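トットモント住環境試験室 ハンド比較評価フォトギャラリー

読了時間:5分

2021年2月6日

トットモント住環境試験室では、家庭およびそれに準ずる室内での片付け作業を対象として、多指ハンドと手首カメラ、頭部カメラの組み合わせに関する比較評価を実施しております。本ページは、評価作業の記録の中から一部を選び、関係各位の参考に供するものです。評価計画の立案はエーロ・オヤラ、試験の実施はアントニナ・ホロベツ、制御ソフトウェアの調整はライモ・ヘイノネンが担当いたしました。

今回の評価では、ハンドの候補としてウデール社の四指型とマケラ社の三指型を取り上げ、同一の腕に順次装着したうえで、同じ課題を繰り返し行いました。課題は、クッションの持ち上げ、ソファ座面への設置、床面の小物の回収など、計13項目です。試行は全体で107回に及び、各試行について手首側と頭部側の映像、関節角度、指令値を同時に記録しております。

硬い対象物を把持する場合には、指先の位置誤差は接触力の変化として比較的早く現れます。これに対し、詰め物のある柔らかい面では、接触の開始時点を力の値のみから判定することが難しく、映像による補助が重要となります。この点を確認するため、手首カメラの取り付け角度を変えた条件も設けました。

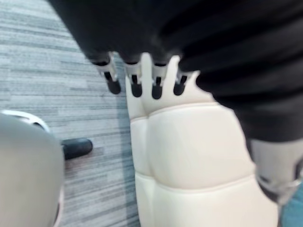 手首側カメラの映像。クリーム色の張り地付近で下方を向くハンドの指。

手首側の映像は、指先と対象物との間隔を近い距離から確認できる点に特長があります。一方、腕の被覆布や関節部が視野の広い範囲を占めることがあり、取り付け角度によっては対象物の輪郭が十分に得られません。また、近距離では焦点の合う範囲が限られるため、縫い目の位置を手がかりとする推定では、試行ごとの結果に差が生じました。被覆布の固定方法については、マエル・ケネディより改善案が提出されており、次回の評価に反映する予定です。

指先の材質についても検討を行いました。摩擦の大きい材質は布製品の保持に有利である反面、対象物を離す際に布を引きずる傾向が認められます。マケラ社の三指型では、開放動作の速度を下げることでこの傾向が緩和されました。ウデール社の四指型では、外側の指を先に開く手順が有効でしたが、動作完了までの時間は長くなります。いずれの方式を採るかは、対象物の種類と作業時間の制約を踏まえて判断する必要があります。

頭部カメラの評価では、対象物の探索と、作業領域全体の把握を主な観点といたしました。ソファのように同じ形の区画が連続する家具では、画像の特徴点が互いに似通うため、位置合わせの誤対応が起こりやすくなります。そこで、床面の目印や周辺の家具を併せて参照する方式を試験いたしました。

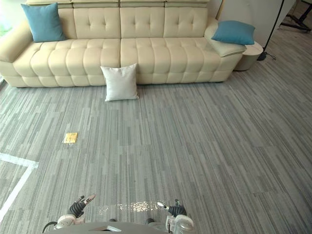
この方式では、家具のみを参照する方式に比べ、移動後の自己位置の再推定が安定いたしました。ただし、床材の模様が細かい場合や、床面に強い反射光がある場合には、距離の推定値に乱れが生じることが確認されております。露出の自動調整を固定値に切り替える措置は一定の効果を示しましたが、時間帯による明るさの変化には別途の対応を要します。

制御器については、トストロー製の統合型と、当試験室で従来使用してきた分離型の双方を用いました。統合型は配線が簡素であり、ハンドの交換作業を短時間で終えることができます。分離型は、指ごとに制御周期を設定できるため、柔らかい対象物に対する微調整に適しております。記録データは最大4,000件の区間に分割し、ヴェイッコ・ラッパライネンの監修のもとで分類を進めております。

なお、本ページに掲載した見解は評価途中のものであり、各製品の優劣を最終的に示すものではありません。7月には、対象物に衣類と薄手の包装品を加えた追加評価を予定しております。評価手順書の閲覧を希望される場合は、所属機関名と利用目的を明記のうえ、当試験室の記録管理係までお申し込みください。映像および文章の転載にあたっては、事前の許諾が必要です。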